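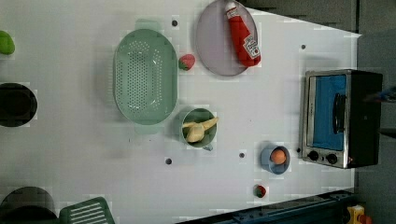

My mother-in-law's old recipe box came to live with us in October, and I have been trying to cook my way through it ever since. I say "recipe box" because that's what's painted on the lid. What's in it is closer to a box of hints.

Take the lentil soup. The card reads, in full: "Lentils, the usual things, cook until right. Not like Iswood." Iswood is the town where she lived for four years before she moved to Stadness, and the soup there must have been a disgrace, but the card doesn't say in what way. Too thick? Carrots? I called my husband's cousin Dionysis Economou, who ate at her table most Sundays as a boy, and he said, "Oh, you know, it was terrible," and then talked for a while about parking.

So I made it the way I make lentil soup, and my husband said it was very good and nothing like hers. I wrote "also not like hers" on the back of the card, for whoever gets the box next.

There are people who will tell you cooking without measurements is freeing. These people learned by standing next to someone for 18 years. I learned from the back of a rice bag. When a card says "flour, enough," I need to know enough for what, and whether the person saying it had big hands.

The measurements she did write down are worse. One cake calls for "2 of the blue cup." There's no blue cup. We went through every cupboard when we packed up her kitchen and we have her green cups, her brown cups, and one with a picture of a lighthouse and no handle. My husband thinks the blue cup was a coffee mug. His sister thinks it was the scoop from a tin of powdered milk. Those two theories produce very different cakes. I have made both. One could be poured and the other had to be asked to leave the pan.

Then there are the oven settings. She never used degrees. She used "hot," "not so hot," and, on a single card for almond cookies, "Monday oven." I have put more thought into this than I've put into my retirement. My best guess is that she baked bread on Mondays and the cookies went in afterward while things cooled down. My neighbor Naledi Lekota, who bakes far better than I do, thinks it's simpler than that and Monday was the day she couldn't be bothered to let it heat up all the way. I tried it Naledi's way. The recipe makes 24 cookies and I'd serve maybe half of them to company. The rest had gone pale and soft in the middle, and my husband ate them standing at the counter without a word, which in his family counts as a review.

A few cards have turned out well, I should say. The cabbage with caraway is now in regular rotation (I use a small cabbage, a spoon of caraway, more butter than I'd admit to my doctor, and a lid). There's a cucumber salad that's hardly a recipe at all, just cucumbers, salt, vinegar, and the instruction to "leave it alone," underlined twice. I'd like that one framed.

And there's one card that isn't food. It's tucked between the pickles and the plum dumplings, and it's directions to somebody's house in Sturkau: left at the pharmacy, past the school, ring the lower bell, bring the good knife. None of us knows whose house it was or what needed cutting. I've left it filed under P.

Next up is the fish. The card says to get it "from the man" and to cook it "as he says," and the man, I'd assume, has been retired for a good long while. There's a fish counter at the store near us run by a cheerful kid with a learner's permit. I'll ask him what he says. If he's got nothing I'm making the cabbage again.

If anybody reading this grew up with a "Monday oven" in the house, please leave a comment with a number in it. I'll take Celsius. I'll take a knob position.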